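July, workshop notebook, voting desk for the Ciddale talent final

Picking up from the semi-final notes, which stopped halfway down a page when the van came.

Load test on the phone vote ran through lunch. Lines opened at 14 past on the rehearsal clock and closed when the presenter's cue light went off. The tally page held up until the closing seconds, then froze for everyone watching from the gallery. Votes were still being written behind it, so nothing was lost, but the screen showed the old figure until I reloaded by hand. Final rehearsal count was 3,009, all dummy votes from the script Rasha left running. The log and the tally agree.

Cause of the freeze: the page asks for a fresh total every time a vote lands. Fine during the songs, bad in the last minute when they come in a heap. Changed it to ask every 6 seconds. Ran the closing rush again and the page kept moving. Jad Khoury watched from the gallery end and says the bars now jump a bit, where before they crept. Producers may not like that. I would leave it.

Running order. We have two acts that sound alike when read out quickly, Vemetti (the duo) and Metimetti (the solo singer with the loop pedal). On the phone menu the recorded voice reads the names one after the other and I pressed the wrong number myself, twice, while knowing the answer. Asked for them to be split up. The menu order has to match the stage order, so this means moving one of them on the night. Matar could swap with Metimetti, but Matar's backing track needs the long changeover before it. Waiting for the stage manager.

In the meantime re-recorded the menu prompts with a longer gap and "the duo" added after Vemetti. Better. Old prompts kept in the archive folder in case the producers want them back.

Text votes. A misspelt name currently gets thrown out with no reply. In the semi-final log there is a run of "Vemeti", "Vemmetti" and one plain "Metti", which could be either act. My rule for now: accept a misspelling if it can only mean one act, reject it if it could mean two, and send a reply saying so. The rejection reply is written but not switched on. Needs a yes from whoever signs off the terms, because the terms only say "clearly names an act".

Repeat votes. Limit is 2 per number per show. Tested from the desk phone and the third call got the sorry message as it should. Withheld numbers are still turned away at the start. Left alone.

Judges' save. If the bottom acts tie on the public vote, the sheet sorts them alphabetically and marks the lower one as out. That would be a dreadful way to lose someone. Put in a stop: on a tie the sheet shows TIE in both rows and will not fill in the result card until somebody types in the judges' choice. 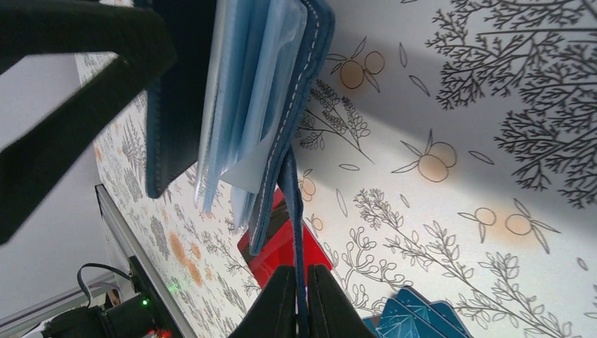
Rasha Nassar: the stop is right, but it needs to come up on the presenter's screen too. In the second run the gallery had TIE and the autocue still had last rehearsal's loser on it. I'd also hold the reply texts until after the show, or people will argue with them while the lines are open.

Agreed on both. Autocue now takes its name from the result card and stays blank if the card is blank. Reply texts set to queue until the credits.

Still to do:
Stage manager on the Matar swap.
Sign-off for the misspelling rule.
Clear the dummy votes before doors, then check the tally reads zero on every screen, including the one in the green room.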